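3.2 Where the folding happens

6 min read

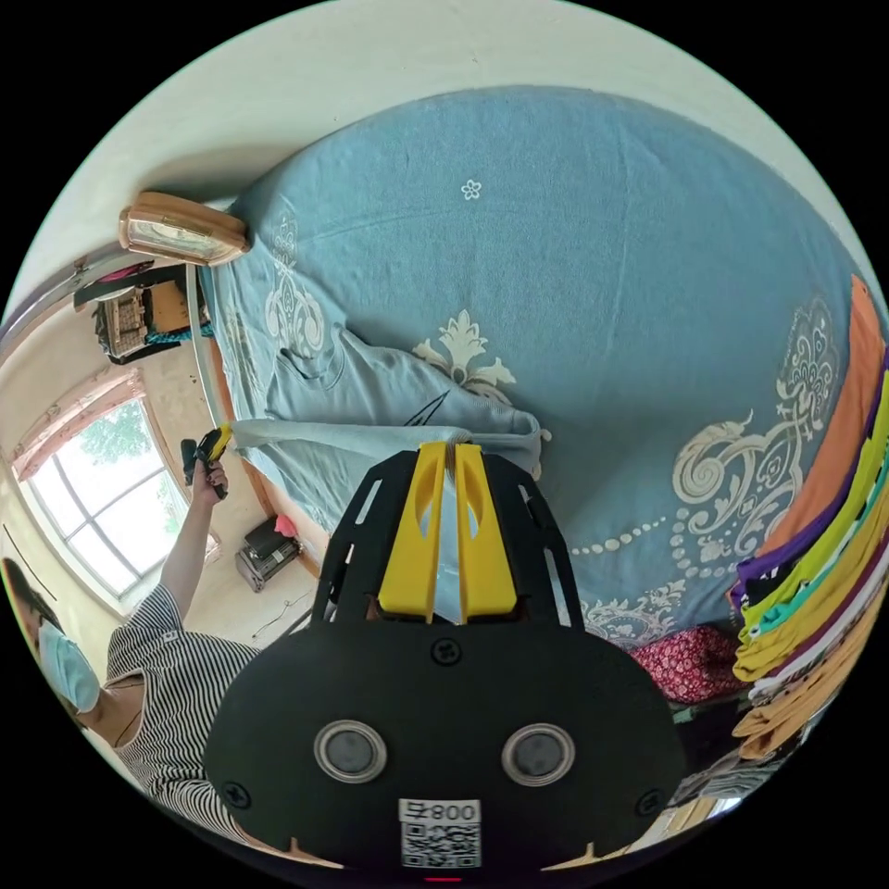

I went into this part of the study sure that folding was a table job. I fold on a table, my mother folded on a table, and our first questionnaire (sorry, Estrella) even asked people how high their table was. Then the answers came back, and of the 300 households we heard from in Indton, 200 told us they fold on the bed!

Once I started asking why, I couldn't stop. A bed is wide, it's soft, and you can let the pile grow without anything sliding onto the floor. It also puts the folder close to where the clothes will end up. Idun Sjögren and I had been treating the pile as the end of the job, but people talked about it as a kind of map - shirts here, the children's things there, towels last.

Figure 4 shows a bed in use this way, with a tall stack of folded clothes in orange, purple, teal, maroon and more, and a light blue cloth still being handled on the bedspread. I like how little the stack cares about color. In the interviews hardly anyone sorted by color after washing, though plenty of them did before it.

The soft surface does have a cost. Small pieces sink a bit, and edges are harder to line up than on a hard top. Several people said they smooth the bedspread first, and one woman told me she folds towels in the air and only lays them down when they're done. I tried it at home in June and my towels came out crooked.

Figure 4. Folding on a bed, with the finished stack kept alongside.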